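Dotton cable planner – FAQ
Maintained by Keerthana Gowda. Updated 29 September 2019.

Does Dotton need a real robot?
No. Everything up to the Wukix driver runs in simulation, where cables are cheap and apologies are free.
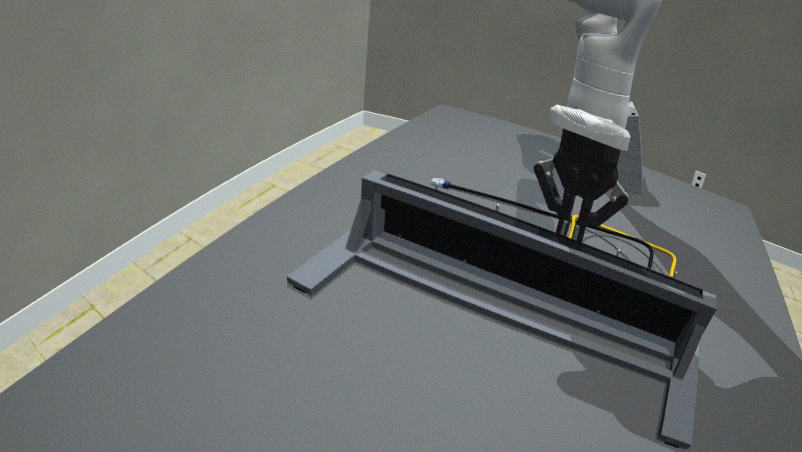
Why does my plan fail at step 3266?
You left the step limit at its default and the solver gave up. Set max_steps to 2000 and let the planner replan from there. It sulks less.

Can it handle more than one cable?
Yes, up to 2. Each gets its own chain of segments, and over 90 segments per chain will make your laptop audible.

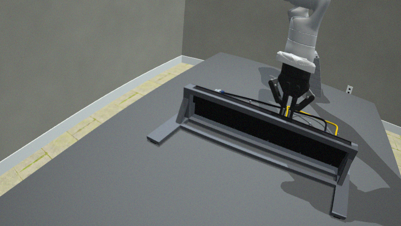

Grasp targets are picked per cable, by name. Color is only for your benefit. In our test setup one cable is yellow and the other black, and they pass close together under the gripper, so a target called "cable" is asking for trouble – the parser takes the first match.

What happened to the Randel importer?
Removed in March. Use Hà.
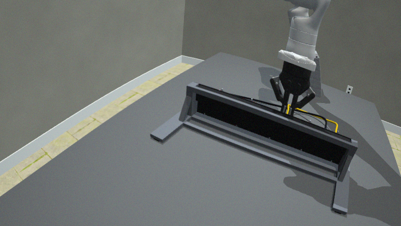 Does Hà read my old Randel files?
Most of them. Joint limits come through fine; friction values come through as zero, so check those first.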